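Datasets > Libraries and Reading

# Estberg Library Loans

Loan counts for the children's shelves at Estberg Library and its branch at Leller, entered by Nafula Muli from the desk sheets.

## Contents

- `loans.csv`: 358 rows, one per title
- `branches.csv`: opening hours and shelf codes
- `missing.csv`: 209 titles with no shelf code

Renewals count as new loans. Audiobooks are left out. The Leller sheets for February were kept in a different layout and have been retyped, so check spellings before matching on author. Four titles have more than 100 loans each.

No borrower names or card numbers are included.
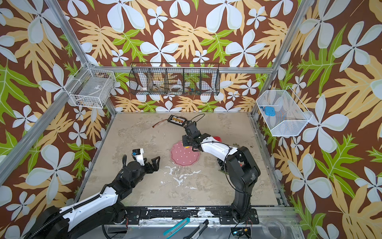
*Two robot arms at a beige tabletop, floral walls behind.*

## Changes

Shelf codes for Were added to `branches.csv`.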